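4 min read

Drawers: the talk (notes, v2)

Gert Naidoo, Mar 10, 2023

Start straight in, no thank yous, they've had the thank yous.

Opening line: hands up who has a drawer at home they have to hip-check shut. Wait for laugh. Then: that drawer is what tonight is about.

Who I am, quick. Kitchens and bedroom storage, first at Navitz, then on my own. Mostly repairs now. Mostly other people's handles. Don't do the van story unless we're running early.

1. Why drawers go wrong

- overfilled. Always start here, people don't want to hear it
- runners. Cheap ones bend, good ones clog with crumbs and fluff
- the handle. Nobody blames the handle. Spend time on this
- damp. August is worst in my workshop, mention the Calero job, six fronts all swelled the same week

Say: a drawer is pulled by one point or by two. Knob in the middle, one point. Bar handle, two. Wide drawer on a single knob will rack, ie go skew in the opening, and then you yank it, and then the joint goes. Do the yank with the demo drawer. NOT too hard, glue still new.

2. Bar handles

My favourite thing to fit, so keep it short or I'll go on. What to look at before you buy:

- the posts, more than the bar. Post with a wide foot spreads the load on the wood, thin straight post digs in
- gap behind the bar. Get your fingers in it, in the shop, with whatever rings you wear
- gloss or matt. Gloss black looks lovely and shows every fingerprint. Say it twice

Slide up now. Glossy black bar, and the foot of the post flares out like a trumpet where it meets the wood. That flare is what I want them to notice. Also point to the side board, lighter along the cut end where you see the raw wood. Ask who seals their cut ends. (Hardly any hands, usualy.) Then on to damp again, a cut end drinks water much faster than a face. 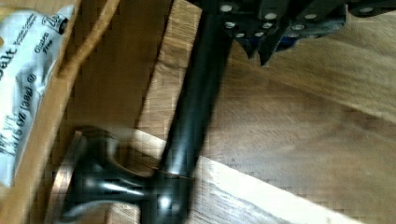
3. Fixing a loose one

- empty the drawer. All of it, yes
- screwdriver by hand, not the drill, the drill is how it got stripped
- hole gone sloppy? matchsticks and wood glue, leave overnight, redrill
- washer on the inside if the front is thin
- both posts a bit, then both again. Never one all the way first or the bar sits twisted

Pass round the Bulusia handles here, good one and bad one. Get them BACK this time.

4. What goes in it

Only if time. Heavy stuff low, light stuff up top. Packets and boxes against the sides so they don't slide when it opens. Sopacua drawer test, I had one opened and shut 1,000 times with tins in and 200 with the tins loose, the loose one was the one that came apart. Somebody will ask what sort of tins. Tomatoes.

Questions. Likely ones:
- soft close, can you add it later? Yes mostly, measure depth first
- candle wax on wooden runners? Yes still works, dont use cooking oil
- do I do house visits. Card on the table by the door

Leave 7 mins for packing up, hall needs the trestles back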